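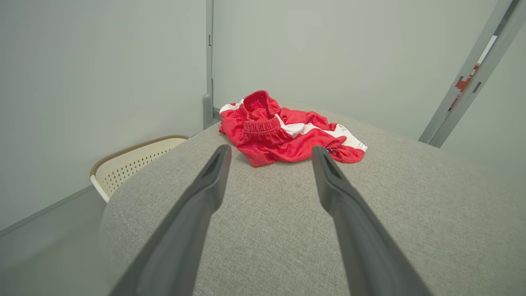
Fig. 6. Red athletic shorts on gray upholstery.

Section 4: Your First Real Load

By now the Orkier 439 should be level, plumbed in and no longer attached to its shipping bolts. If the bolts are still in, go back to Section 2. The machine will run with them in place, for a while, and you will hear about it from the neighbors.

4.1 Run it empty

1. Open the cold water tap all the way.
2. Close the door and press until it clicks. A door that looks shut and a door that is shut are two separate things to the 439.
3. Turn the dial to Drum Clean. Add no detergent.
4. Press Start and hold for two seconds. A quick tap does nothing, by design. The design was argued over.
5. Let the cycle finish. The display will count down from 58 minutes, pause at 12 for longer than seems decent, and then carry on.

Note: A faint rubbery smell is normal on this run. A smell of burning is not. Unplug the machine and call the service line.

4.2 Sort

Sort by color first, then by weight of fabric. Whites go together. Pale grays and beiges may travel with each other. Anything red gets washed alone or with other reds the first three times, whatever the person who bought it has to say on the subject.

Synthetic sportswear usually bleeds less dye than cotton does, but it holds on to odor and dislikes fabric softener, so keep it out of the towel load. Check waistbands for drawstrings and tie them. A loose drawstring can find the gap behind the door seal on its first attempt.

Empty every pocket. The drain filter (Section 7) will catch coins, screws and one size of hair clip. Tissues it passes along to everything you own.

4.3 Load the drum

1. Put items in one at a time and shake each one out. Garments pushed in as a ball tend to come out as a ball.
2. Stop when you can still fit a flat hand, held upright, between the laundry and the top of the drum.
3. Mix large and small pieces. One bath mat by itself will throw off the balance, and the 439 will refuse to spin it at full speed.
4. Check the door seal for trapped cloth before you close up.

Caution: Do not use the open door as a shelf, a handhold or a seat for a toddler. The hinge is not covered for any of these.

4.4 Add detergent

The drawer has three compartments, marked I, II and a small flower. Detergent for the main wash goes in II. Compartment I is for prewash, and most households will never use it. The flower is softener.

1. Pull the drawer out until it stops.
2. Measure the detergent with the scoop supplied. Half a scoop is plenty for a medium load in soft water. The line marked MAX is a limit and should not be read as encouragement.
3. If you use liquid, lower the blue flap first. Without the flap, the liquid runs straight into the drum ahead of the water.
4. Slide the drawer closed slowly.

Note: Bramwell liquid is thicker than most and should be thinned with a little water. Pidine tablets go in the drum itself, under the clothes.

4.5 Choose a program

For mixed everyday clothes, use Daily at 86°F. For sportswear, use Active, which washes cool and spins gently. Cotton is slower and hotter and suits sheets. Express takes 15 minutes and suits clothes that were already nearly clean, plus people who are already late.

To change the spin speed, press Spin until the number you want lights up. Press it again if you overshoot. It only goes one way.

4.6 If it stops

E-225: The door is not closed. See 4.1, step 2.
E-1114: The load is out of balance. Pause, wait for the lock to release, open the door and rearrange by hand. Take out the bath mat.
No display at all: Check the plug. We are sorry to ask, but it is the plug very often.

If the code comes back after two tries, write it down along with the serial number from inside the door and send both to Mormont Home Service, attention Maricica Neagu. Please don't send the sock.

Continue to Section 5, Delayed Start and Other Optimism.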